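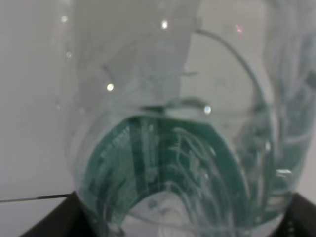
How much water goes in the tall glass?
200 ml and stop. Fills past that slop when the glass gets moved, and Leonie has had enough of wet paperwork.

October, pouring bench, Hurkville. Carried on from Leonie's page.

Table wiped, dried with the lint free cloth, tall glass and both cups rinsed. Tap water left standing in the jug from this morning so it's at room temp. Bottle filled from the jug. Label left on, see below.

Started 9.40ish. Want three things out of today: where the drips go, whether 40 ml top-ups are any use, and whether the glass or the cups are worse for splashing. Got the first two, sort of.

Glass first. Thick base so it stays put, good. Straight sides so the level is easy to read if you get your eye down to it. Reading from above is hopeless, everyone reads high. Anahera read it from standing and was a good way over, crouched down and got the same as me. Eye level from now on please, and write down who read it.

Splash is worst right at the start when there's nothing in the bottom. First bit of water hits bare base and jumps. Once there's a finger's depth it settles down and just makes bubbles. Let bubbles clear before reading the level, I didn't on the first few and have crossed those out.

Drips: nearly all off the neck thread, at the end of the pour, when the bottle comes back up. Water sits in the thread and lets go late. If the neck is close to the rim the drip goes in the glass, if it's high or back a bit it lands on the table. So keep it close. Weighed the cloth before and after for the last set, 2 g over 14 pours, which I'm happy with. Earlier sets not weighed, sorry.
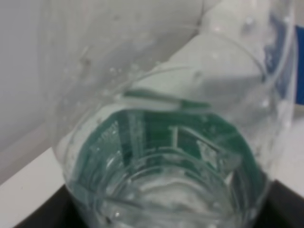
Bottle, base end, close up. Droplets on the inside wall.

Droplets are a nuisance for the sums. Whatever clings inside never makes it to the glass, so bottle weight before minus bottle weight after is the number to trust, NOT what you think you put in. Ngaio suggested a drop of washing up liquid to stop the beading. No. Changes the pour and we'd have foam in everything.

Also the ridges round the bottom hold a bit back when it's nearly empty. Don't try to get the last of it, top up from the jug when it gets low. Low bottle glugs as well, air goes up in a lump and the stream breaks. Steady thin stream is what we want.

40 ml top-ups: rubbish. Too small to judge, you're hardly tipped before you have to stop, and the thread drip is a big share of it. Did one set, won't do more unless Hamish wants them. He can have the numbers but I wouldn't beleive them.

Label: tried to decide whether to peel it. Left it on, it gives some grip and the bare plastic buckles when squeezed. A squeezed bottle spurts. Hold firm but don't crush. If it does get soaked swap the bottle, don't try and dry it, the edge lifts.

Things on the table between pours. Blue-sleeved cup goes further back, green one out to the right and nearer, tall glass on the left of both. Gives room to tip without an elbow or anything else going into them.

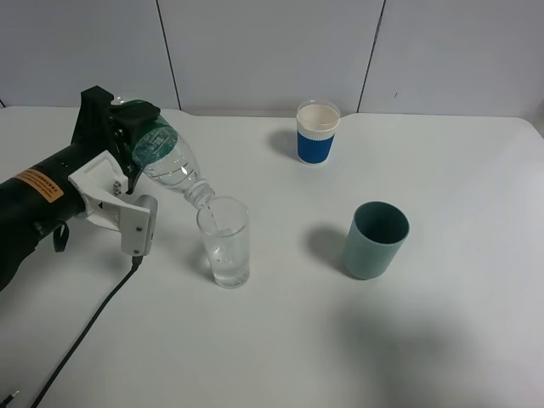 and leave them there, don't shuffle them about mid set. I moved the green cup to wipe under it and then couldn't say which set was before and which after. Pencil marks on the table next time? Tape lifts when wet.

Green cup is hard to read. Dark inside, matte, can't see the level from the side at all obviously, so it has to be by weight. Blue-sleeve one is white inside and a bit easier looking straight down but still a guess. Both by weight then. Scales are on the Prarska trolley, zero them with the empty cup on, and check the cup is dry undreneath.

Didn't get to the cup splash comparison. Fenna needed the scales from 2 pm.

Left to do
cups, 200 ml each if they'll hold it with room to spare, CHECK this over the sink first
weigh cloth every set
new cloths, last dry one used up
ask Pomare order whether the spare tall glass ever came, if this one chips we're stuck
second jug so there's always one standing

Glass rinsed and upside down on the rack. Bottle emptied, cap off to dry.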